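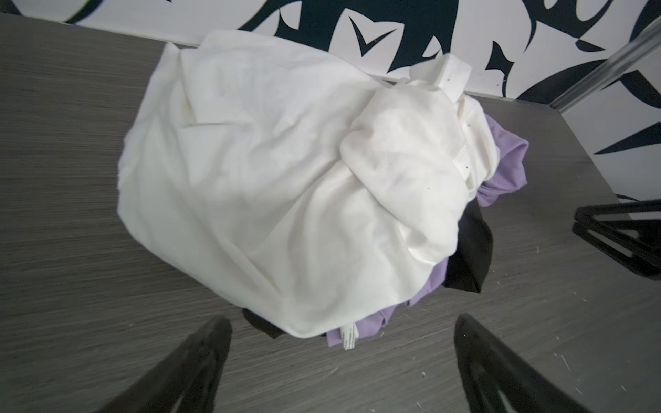 **hafiz_rahman**
Evening all, and sorry in advance for the length. I look after the Surgate folding cell (two arms, one table, jaw grippers on both) and I'm after some advice on finger wear and grip force. Whites are my worst trouble at the moment. When one's wadded on top of darker things, with the care label hanging down over the lavender, the jaws will happily close on the label and whatever colour is behind it, and then up comes the lot. I swapped the finger pads at 3,000 cycles like the sheet says, re-zeroed the jaws and wiped the wrist camera lenses, and it's still grabbing doubles. The counter reads 3,879 now. Any thoughts would be very welcome — I've been staring at this for days!

**iqra.arain**
Hi Hafiz, lovely to see another Surgate person on here. Did you redo the table height after the pads went on? New ones stand a bit prouder than worn ones, so your tips end up lower than the program reckons and they dig under the pile. I had the same grief in February and spent a whole afternoon blaming the camera, poor thing.

**dimas_s**
I'd look at force before height, with respect to Iqra. Ours came from Denton set at 21 on the grip scale, and that's far too keen for thin cotton. Drop it a couple of notches, pinch, lift a little and pause. The under layer often slides away by itself.

**iqra.arain**
It often does, but so does the top one, Dimas! I tried that for a fortnight and spent most of it picking pillowcases up off the floor. 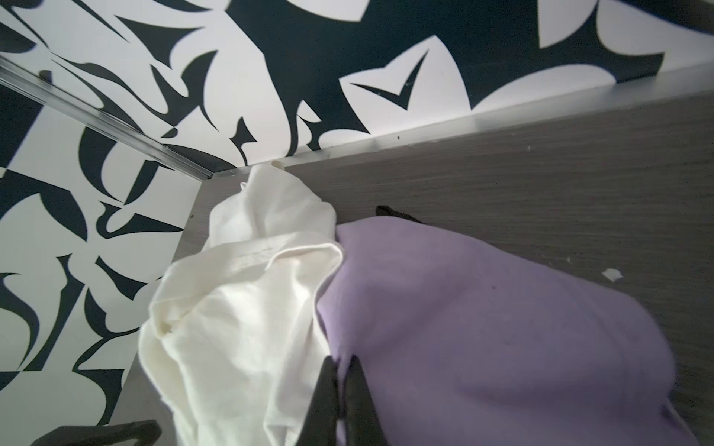

**hafiz_rahman**
Right, so I've re-taught the table height on both arms (thanks Iqra) and it was out by about 2 mm on the left one. I've left the force alone for now so I'm only changing one thing at a time. What I've also started doing is having the arm draw the white one off sideways first, then going back for the coloured one as its own pick. It's slower, and the boss has noticed, but I can live with that for a week.

**kamarul_teoh**
Good move on the sideways draw. While you're in there, give the table a proper wipe at the start of every shift. Lint gets into the jaw slides on these and they stop closing square. A dry brush is best — no oil, whatever the bloke from Statis told you.

**dimas_s**
Happy to be wrong about the force, but do try it once the height has settled. Write down your old setting first, I didn't.

**hafiz_rahman**
Will do, mate. Brush is ordered, and I'll post the new settings once it's had a decent run.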